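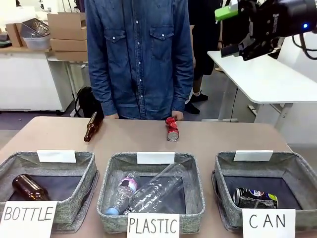
Ticket 496 — leader arm drifting during sorting demos. Right, picking this one up again, and sorry for the wall of text! The task is the recycling one, where whoever's driving takes bottles and cans off the table and puts each in its basket. We've got the three grey baskets along the front with the BOTTLE, PLASTIC and CAN signs propped against them, and the trouble is nearly always with glass. Brown bottle lying on its side, you line the gripper up lovely on the leader arm, and the follower ends up a bit to the left of where you meant. Crushed cans are more forgiving, I suppose they're lighter and you can sort of nudge them.

Thu 5 May, morning
Kanchan drove first, then me. Same drift for both of us, so it isn't one person's grip. Restarted the Zarov controller, no change. Swapped the USB lead on the leader side, no change. Re-zeroed both arms in the cradle and it was fine for a while, then crept back (very annoying, I'd already typed "fixed" in here).

Same day, after lunch
Rajeshwari asked if I'd looked at the wrist joint on its own. I hadn't! Held the leader still, watched the numbers, and joint 5 reads 1,023 and just sits there when you twist past a certain point. So it's hitting the top of its range, and everything after that is out until you re-zero. Glass bottles need the most wrist twist, which fits.

What I did:
Took the horn off joint 5, turned it back 2 teeth, put it on again.
Ran the full calibration, not the quick one.
Saved it as a new profile, the old one's still there if anybody wants it.

Drove a dozen or so glass bottles into the basket afterwards and no drift that I could see. Kazuhiro had a go as well and said it felt normal.

Still open: episode 119 onwards was recorded with the bad wrist. I've flagged them but haven't deleted anything — Anca, can you say whether you want them redone or just trimmed? Leaving the ticket open till I hear.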